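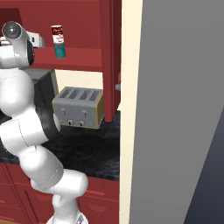

Could the next report please say more about the cooking and less about the plumbing, was the note that came back from Tse after our last one, and fair enough! So I'll keep the plumbing to one paragraph and get on to the food.

Progress report, Zarklow community lunch program
17 January 2020

Plumbing first, to get it over with. The hot water at the Zarklow hall now reaches the second sink, the inspector has signed the form, and the bill came in under what you gave us for it. The leftover has gone towards a decent set of stock pots, as you agreed in your last email. Done.

Now, lunches. We served 267 meals over the period, which is more than I'd budgeted for (I'd put down fewer because of the holidays, and then everybody's grandchildren came along as well). Soup is still the favourite by a mile. The lentil one with lemon goes every single time, and the leek and potato isn't far behind. The curried parsnip was my idea and I won't be repeating it.

The cooking lessons have 19 people signed up, and we've had to split them into two groups so everyone gets a turn at the stove. Each lesson runs 90 minutes, including the washing up. We started with knife skills and a basic vegetable soup, then did flatbreads, then a tray of roast vegetables that people could take home. I'd like to add a session on cooking for one, as a fair few of our regulars live alone and are sick of eating the same casserole until Thursday week, so to speak.

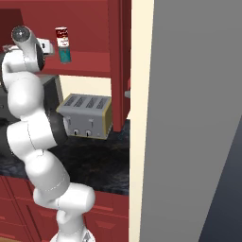

Please don't move the lessons to the evening, the buses are hopeless after six, wrote one of the Ikcombe group on the feedback sheet, and several others had ticked the same box. I'd been toying with evenings to bring in people who work, but I've dropped it for now and we'll stay with late mornings.

Groceries are where we're feeling the pinch. Vegetables have gone up a lot, and nearly all of our flour now comes through the Pudumon food co-op, who deliver to the door and let us pay at the end of the month. I've swapped some fresh tomatoes for tinned and we're using more dried beans. The flavour is fine, though the beans do need someone to remember to soak them!

Still to do: print the recipe booklet, book the hall through to winter, and replace the big colander. I'll send the receipts separately once I've got them in some sort of order.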